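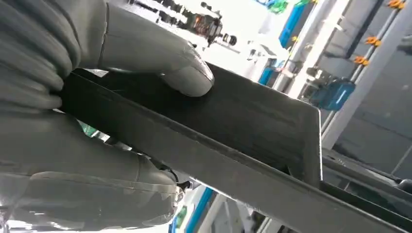 Chapter 4
Plates, Panels and Bends

Pick up a flat sheet of thin metal by one edge and it sags. Fold a narrow lip along that edge, pick it up again, and you can feel the difference right away! The metal is the same and the weight is the same, yet the sheet now fights back when you try to flex it. A folded lip like this is called a flange, and once you know the word you will find flanges everywhere: baking trays, mailboxes, the inside of a car door. 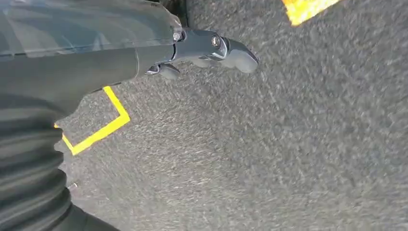
Ridges do similar work in the middle of a part. In Section 2 you will press a channel into a strip 300 millimeters long and measure how far it bends before and after. I have taught this chapter in every season, and the measuring day is still my favorite (bring a ruler you trust).
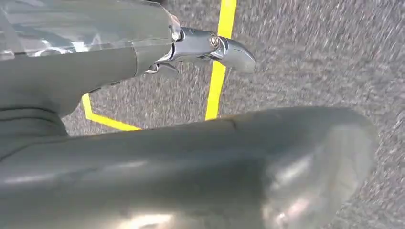
We will also look at how two parts come to fit one another. A panel and the plate it sits on often share an outline, so a channel in one follows a channel in the other, curves and all.

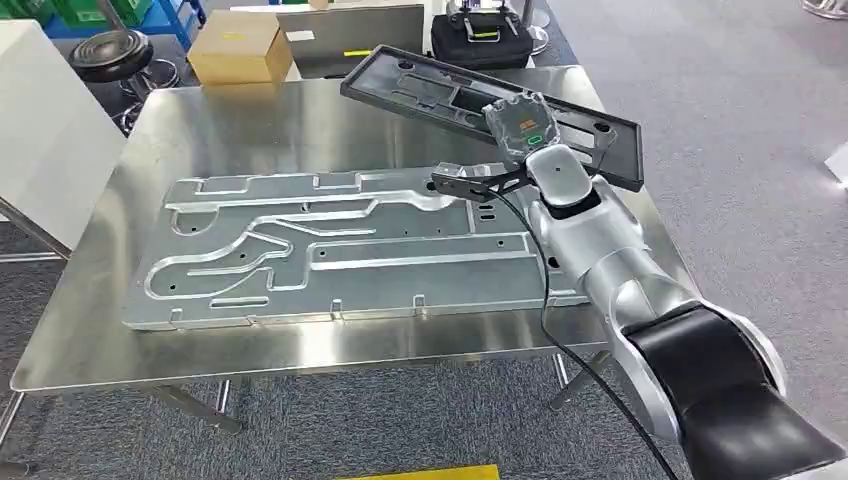
Reading time: 4 minutes

Before you start, review these words from Chapter 3: edge, rim, recess, tab. Then try the warm-up with a sheet of paper and two books set a hand's width apart.

Meenakshi Kandasamy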